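# Bench Practice Group: Minutes, July

**Chair:** Jaruwan Phetsri
**Minutes:** Yaowalak Phromma
**Started:** 3:15, which the chair asked me to record as "on time"

## 1. Last month's minutes

Accepted. Umanow's delegate asked that "heated" be changed to "detailed" under item 4. Changed.

## 2. Hands inside the enclosure

The draft rule has grown to 87 words and the word "hand" shows up in the last line. Palacios wants it cut. Agreed wording for trial:

> No hand goes on the tabletop while either arm is powered, unless the arms are in hold and a second person is at the stop button.

Trotberg asked whether a sleeve counts as a hand. After 15 minutes it was decided that a sleeve usually has one in it. Sleeves are covered. Loose cuffs are to be rolled or taped before reaching in, and outer layers come off and go on the hooks, which were bought for this purpose in spring and have so far held one umbrella.

Lit indicators on the wrist tell you there is power. They do not tell you the arm is in hold. The chair would like this printed larger than the rest. 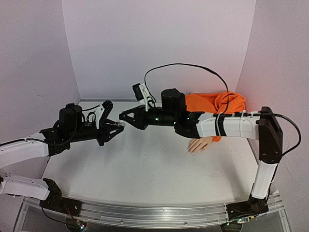

*Yaowalak Phromma*

## 3. Two arms, one meeting point

Okodska runs its grippers tip to tip and would like everyone to stop calling it "kissing" in the logs. The approved term is "close approach." Rules for close approach:

- one arm holds, the other moves
- reduced speed for the last stretch
- no reaching under a forearm to fix something, however small the something

Palacios objected to the first point on the grounds that it makes handovers slow. Noted. Nobody offered to make them fast.

## 4. Cables

Long discussion, some of it about cables. Loops need enough slack for full travel of the elbow, and no more than that. Zip ties and straps are both allowed. Trotberg's motion to ban zip ties failed, 7 against, with Trotberg in favor. Ends to be trimmed flush, as several people now have matching scratches.

Wrist camera cables get checked at the start of each shift, with the arm moved by hand through its range and the power off.

## 5. Wall marks

Umanow asked if scuffs on enclosure walls must be reported. Yes, if new. Old ones get a pencil date beside them so that we can stop rediscovering them.

## 6. Actions

- Jaruwan: print the trial wording, large type
- Yaowalak: update the log template, remove "kissing"
- Trotberg: move the umbrella
- Palacios: send the handover timings promised in the last two meetings

Closed at 4:40. Next meeting in August, same room, with the stop button question carried over.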